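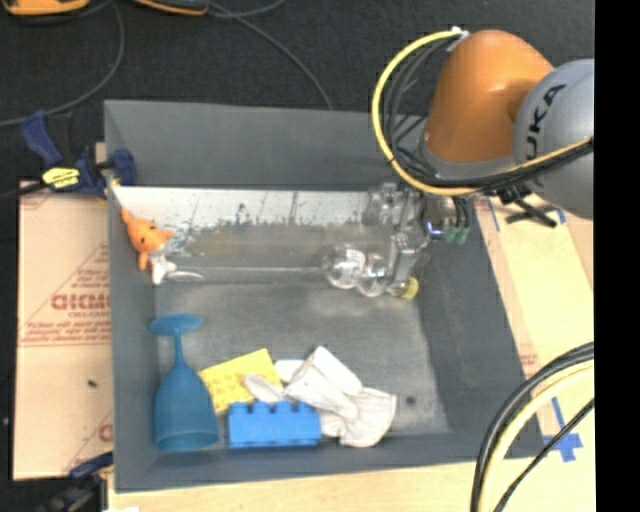
**Cleklow Shared Laundry and Drying Room: Working Group Minutes**

Meeting held July 29, 2024, in the ground floor meeting room, Cleklow Building B
Chair: Csaba Sipos
Minutes: Unit 24
Attending: owners or tenants of Units 5, 11, 24, 31 and 38; one representative of Mfinanga Mechanical
Regrets: Unit 17

The meeting opened once the representative from Mfinanga Mechanical had joined by telephone.

## 1. Minutes of the May meeting

Accepted with one correction. Under item 4, "supply duct" should read "exhaust duct". The building manager's copy will be corrected to match.

## 2. Matters arising

2.1 The floor drain beneath the two large washers has been snaked and the trap refilled. Unit 11 reported no odour afterward. Closed.

2.2 The lost sock shelf has been moved from the top of the dryers to the wall by the door. Items left on it past the end of a month will go to the donation bin. Closed.

2.3 The key for the detergent cupboard is still missing. The locksmith quoted for a new cylinder with 5 keys. The group prefers a combination lock. Carried forward.

2.4 The notice about bleach in the shared front loader was posted in May and has since fallen down. Unit 31 will repost it in a plastic sleeve.

## 3. Humidity in the drying room

The Chair summarized the readings from the two meters placed in the drying room after the May meeting. One meter hangs at head height beside the racks, the other sits on the sill of the north window.

The meter beside the racks reached 90 per cent on evenings when all racks were in use. On those evenings, the reading was still elevated the next morning. The window meter gave lower figures throughout, and Unit 38 asked whether it was reading outdoor air through the gap in the window seal. The Chair agreed this was likely. That meter's readings will be left out of the summary sent to the owners.

Mfinanga Mechanical stated that the existing wall fan is correctly sized for the room on paper, but the louvre on the outside wall opens only partway. Paint has been applied over the hinge pins. With the louvre in that position the fan is moving a good deal less air than its rating. The firm recommended the following order of work:

1. Free or replace the louvre.
2. Take readings again under a full load of racks.
3. Consider a larger fan only if readings remain high.

Unit 5 asked whether the door should be kept open in the meantime. Mfinanga Mechanical advised against it. The fan draws its make-up air through the grille at the bottom of the door, and an open door would let humid air into the corridor. The grille should be kept clear. Unit 24 noted that carts are often parked in front of it.

Unit 31 asked for a dehumidifier to be bought now. There was some discussion. A portable unit would need its tank emptied daily or a hose run to the floor drain across the walkway. The group did not support a hose across the walkway. The question will come back after step 2.

**Moved** by Unit 38, **seconded** by Unit 11: that the louvre be replaced under the existing maintenance contract. **Carried.**

## 4. Mould on the north wall

Staining has returned along the base of the north wall behind the fixed rack. Unit 11 had cleaned it before the May meeting. The area is small and confined to the paint surface as far as can be judged without opening the wall.

Mfinanga Mechanical pointed out that the fixed rack sits close against the wall and holds wet fabric against the paint. The Chair proposed moving the rack out by the width of a hand and fastening it with longer brackets. Unit 5 has suitable brackets in storage and offered them at no cost.

The wall will be cleaned, left to dry and repainted with a bathroom-grade paint in the present colour. Painting will not proceed until the louvre is done. Unit 38 asked that the minutes record a preference for opening a test hole in the wall if the staining appears a third time. So recorded.

## 5. Dryer 2

Dryer 2 has been stopping before the end of its cycle. The repair firm, Stonine, attended and found lint packed in the flexible section of duct behind the machine. The duct was crushed where the dryer had been pushed back. The flexible section was cleared and put back.

Stonine's written report recommends rigid metal duct for the full run. The Chair read the relevant paragraph aloud. A rigid run needs the dryer brought forward slightly, and this narrows the passage to the sink. Unit 24 measured the passage and reported that a cart will still pass.

Unit 31 asked whether Dryer 1 should be done at the same visit. Stonine had not been asked to quote on it. The Chair will request a price for both machines.

Discussion of lint followed. The filter on Dryer 2 is often found full. It was agreed that:

- the filter is to be cleaned before each load as well as after;
- a small bin with a lid will be hung on the side of Dryer 1 for lint only;
- the duct will be inspected twice a year and the date written on the tag behind the machine.

## 6. Booking sheet

The paper booking sheet has been in use since spring. Complaints fall under two headings: names entered for whole evenings, and bookings not used.

Unit 17 had sent a note in support of moving to an online calendar called Jinis, already used in Building A for the guest suite. The Chair read the note. Unit 5 objected that several residents do not use a computer and that the sheet works when people follow it. Unit 38 observed that the guest suite is booked a few times a month and the laundry many times a day, and was doubtful that the comparison held.

The following rules were adopted for the paper sheet:

- One booking per household per day, to a limit of 2 machines.
- A machine not started within fifteen minutes of the booked time is free for anyone.
- Wash left in a finished machine may be moved to a clean basket on the folding table.
- Drying racks are cleared within 24 hours.

Unit 11 asked that the last rule not apply to wool and other items dried flat. The group agreed to keep the upper shelf of the fixed rack for such items, with no time limit apart from ordinary courtesy.

The online calendar will be looked at again at the next meeting. Unit 17 will be asked to attend and show how it works.

## 7. Hot water

Residents have reported lukewarm water at the washers in the early evening. The Chair has spoken with the building manager, who attributes it to demand from the units on the same riser. Mfinanga Mechanical suggested checking the mixing valve before drawing that conclusion, as a worn cartridge gives the same symptom. The valve is in the locked closet behind the sink.

Unit 38 noted that most loads are washed cold in any case and asked that this not be given priority over the louvre. Agreed. The valve will be checked on the same visit if time permits.

## 8. Other business

8.1 The fluorescent tube over the folding table flickers. The building manager has been told.

8.2 Unit 5 asked whether pet bedding may be washed in the large machines. The present rules are silent. It was agreed that pet bedding should be shaken out outdoors first and followed by an empty rinse. Unit 31 abstained.

8.3 The ironing board cover is scorched and should be replaced. Unit 24 will buy one and submit the receipt.

8.4 Unit 11 asked for the radio to be removed. Unit 38 asked for it to stay. Left as is, with the volume kept low after supper.

## 9. Actions

| Item | Action | Responsible |
|---|---|---|
| 2.3 | Price for combination lock | Unit 24 |
| 2.4 | Repost bleach notice | Unit 31 |
| 3 | Replace louvre, retake readings | Mfinanga Mechanical, Chair |
| 4 | Supply brackets, move rack | Unit 5 |
| 4 | Clean north wall | Unit 11 |
| 5 | Quote for rigid duct, both dryers | Chair |
| 5 | Lint bin | Unit 38 |
| 6 | Print and post new booking rules | Unit 24 |
| 6 | Invite Unit 17 to show calendar | Chair |
| 7 | Check mixing valve | Mfinanga Mechanical |
| 8.3 | Ironing board cover | Unit 24 |

The next meeting will be called once the new readings are available. Corrections to these minutes should be left in writing in the Unit 24 mailbox.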